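Pudico Studio – Shared Lounge and Soft Furnishings Check
Ground floor, quiet corner and surrounds
Completed in October, mid-morning

1. Floor and walkways – ACTION NEEDED
There are still white cables running across the floor near the power strip, and they have got themselves into a proper tangle. I'd dearly love to see them gathered up and tucked under a cable cover before somebody catches a toe. The pallet board is flat on the floor near the fan, so please find it a home against a wall or out in the store.

2. Seating – OK, WITH COMMENTS

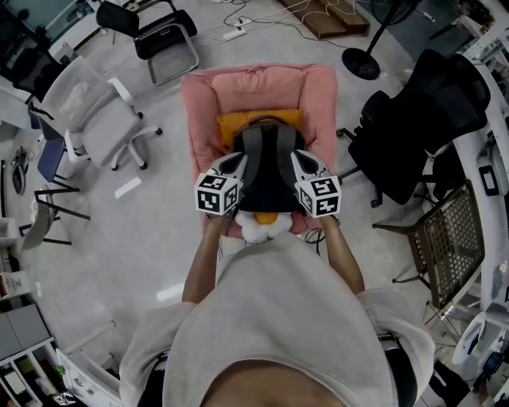
We do seem to collect chairs, don't we? Every one has to leave enough room for a person to walk past with a cup of tea, and the rule is still a clear 78 centimetres on the main path. Castors were rolled and turned, backs were given a good lean, and I found 2 loose armrest screws, which I've tightened. Bags are welcome on a seat while you're packing, but please hang them up afterwards and keep the straps off the floor.

3. Armchair, cushions and plush toys – OK
Everybody's favourite spot, and it's holding up beautifully (I may have tested it longer than strictly necessary). Seams sound, arms firm, no wobble. Lift the cushions out and feel down the sides for pens and coins. Plush toys get a squeeze for split seams and hard bits, and anything leaking stuffing goes to the Fallo mending box.
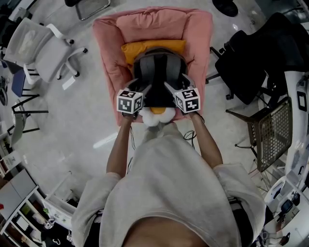 Item 3: striped plush toy at the pink armchair, mustard-yellow cushion behind.

4. Knitted and fabric items – OK
Grey knits show every bit of lint, bless them. Pinch the fabric between two fingers, look for pulled threads, then fold it and put it away. Throws belong on the Triệu shelf and never over the power strip or the fan.

5. Lighting and overhead – OK
All tubes and spotlights to be looked at from below, no ladders please. Report any flicker – I'd much sooner hear of it twice than miss it. The air-conditioning filter is due for its clean before the warm weather.
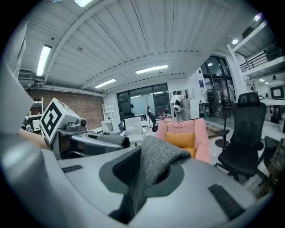
Items 4 and 5: grey knit fabric, with ceiling tubes and mezzanine spotlights beyond.

6. Shelving – OK
Small things only on the white shelves, heavier ones down low.

Still open: cable cover, pallet board, filter clean.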